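Notas para a fala - o vale de Østergaard, encontro de turismo rural

Abertura (sem slide)

Boa tarde! Falar devagar, eu sempre acelero nesta parte. Agradecer à Nhyira Ayaaba, que me convidou e que conhece as trilhas do vale melhor do que eu.

Perguntar quem já passou por Østergaard a caminho da costa. Muita mão vai subir. Depois perguntar quem parou. Pausa aqui, deixar a sala rir.

O lugar

Østergaard fica num vale estreito, entre a serra e o rio Itach, e tem 1.476 moradores. De manhã a neblina sobe do rio e cobre os pomares até as 9, e quando ela abre aparece tudo de uma vez: as ameixeiras, os telhados, o moinho velho lá no fundo. Eu já vi isso dezenas de vezes e ainda paro o carro! 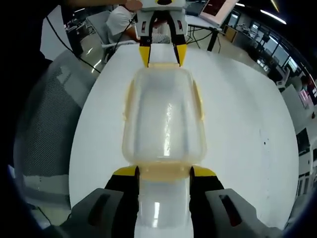
O solo perto do rio é escuro e fundo, ótimo para ameixa, alho e feijão. Na encosta muda tudo - pedra, vento, cabra. Contar a história do queijo curado na adega da escola (curta, dois minutos no máximo).

Não esquecer a feira de julho. Começa cedo, na praça, e às 10 já acabou o pão de alho. Quem quiser pão chega antes.

Como chegar e andar

O ônibus da Lastik sai do terminal e para na ponte. Da ponte saem duas trilhas:
- a do rio, plana, boa para criança e carrinho
- a do mirante Grokolix, puxada no começo, depois vai por dentro do bosque

Eu faria a do mirante no fim da tarde, com a luz batendo de lado nos pomares. Levar casaco mesmo no verão, lá em cima venta muito. Se perguntarem do banho de rio: pode, no remanso depois da ponte, nunca na parte do moinho.
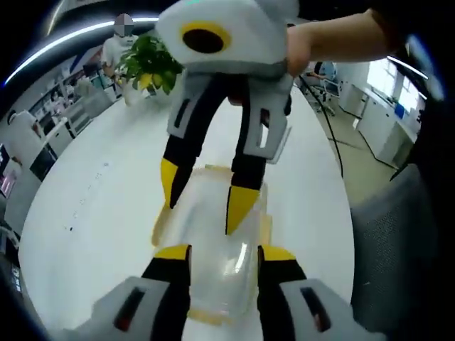 Copo de plástico transparente sobre a mesa branca.

Onde ficar

Duas pousadas na vila e quartos nas casas dos produtores. Minha preferência são os quartos: a gente acorda com cheiro de café e acaba ajudando a colher ameixa antes de perceber (eu fui para uma noite e fiquei a semana). Reservar com antecedência para julho.

Perguntas

Se o tempo estiver curto, pular a parte das pousadas e ir direto para cá. Repetir cada pergunta no microfone. As de horário de ônibus, passar para a Nhyira, que tem a tabela nova.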